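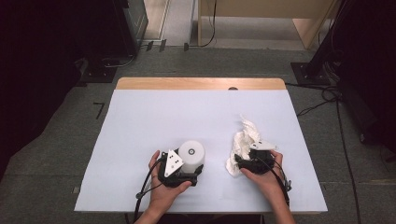

Avec quoi essuyer un petit objet cylindrique blanc sans le marquer ?
Avec un chiffon doux non pelucheux, à peine humide, passé dans le sens de la hauteur puis sur les faces planes.

Préparation
Étendre un drap uni sur la table et le lisser à la main. Verser 100 ml d'eau tiède dans un bol, ajouter une goutte de savon neutre. Essorer le chiffon à fond — il ne doit plus goutter.

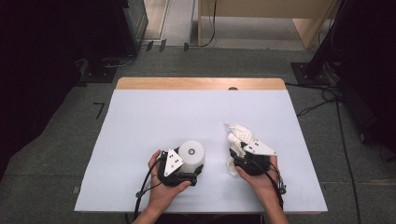

Le choix du support conditionne la suite du travail. Un drap foncé dépose des fibres visibles sur une surface claire ; le coton lavé plusieurs fois convient mieux. Un drap bleu très pâle, qui laisse libre une bande de bois au bord opposé, suffit pour une pièce de cette taille. Le chiffon Doler réf. 285 se plie en quatre et offre huit faces propres.

Essuyage
Tenir l'objet d'une main, le chiffon de l'autre. Commencer par le pourtour, sans appuyer. Changer de face de chiffon dès qu'une trace apparaît.
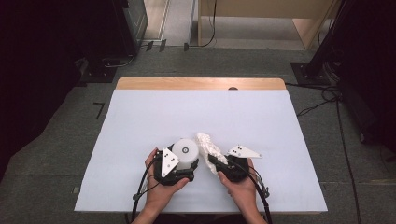 Terminer par les extrémités, du centre vers le bord. Laisser sécher 38 minutes à l'air libre avant rangement. En cas de trace persistante, recommencer avec la solution Stenero diluée — jamais pure.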